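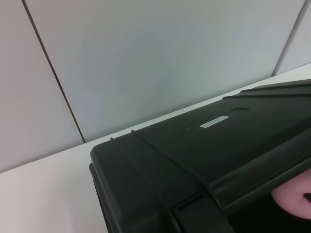 Labelling hard cases for storage, how do you do it?
Posted by gilsoo_ki, 2018-04-16

I am putting in order the cases of our music club in Plitport, and I would like to hear how other people mark theirs. We have black plastic hard cases from different years and in the storeroom they all look like brothers. On the one I put on the white table this morning there is a small white label on the lid, near the middle, and the print on it is faint. From one step away I cannot read it. I also do not like that it sits on the top, as we stack the cases and then the label is hidden. My idea is to put a bigger label on the side wall, under the rim. Is this wise? The surface is matt and a little textured, and I am afraid the glue will not hold.
Gil-soo Ki

pellow77 wrote:
Side wall every time. Lid labels are no use once there's another case on top. Clean it with a bit of alcohol first and press hard for a minute. I use the Modis tape, the wide one, and mine have been on since August.

Bindell_Barry wrote:
Disagree with pellow. The sides are what rub against the van and against each other. I lost 3 labels in one trip. Keep the label on the lid and stack so the lid faces out, i.e. stand them on end.

pellow77 wrote:
Stand them on end and the foam sags. Ask me how I know.

Bindell_Barry wrote:
Depends what's in them. Mixer, no. Cables and stands, fine.

gilsoo_ki wrote:
Thank you both. In ours are microphones and small mixers, so I prefer to keep them flat. Barry, was your label paper or plastic?

Bindell_Barry wrote:
Paper, with clear tape over. Fair point, plastic might have lasted.

marrowfat wrote:
Why not paint? Stencil and a white paint pen, big number on the side. We did all of ours in one evening. Total cost was two pens.

gilsoo_ki wrote:
I thought about paint, but the contents change every season and the number alone tells nothing to a new member. Also one case is on loan from the Kong school and I have no permission to paint it.

marrowfat wrote:
Number on the case, list on the wall. Then you only change the list. For the loaned one use a luggage tag on the handle.

pellow77 wrote:
Tags get ripped off. But ok for one case.

gilsoo_ki wrote:
I will try the number with the paint pen for our own 5 cases, and the tag for the other. The old label I leave where it is. Does somebody know if the pen needs a full night to dry before stacking?

marrowfat wrote:
Ours were dry in an hour but I'd leave it overnight.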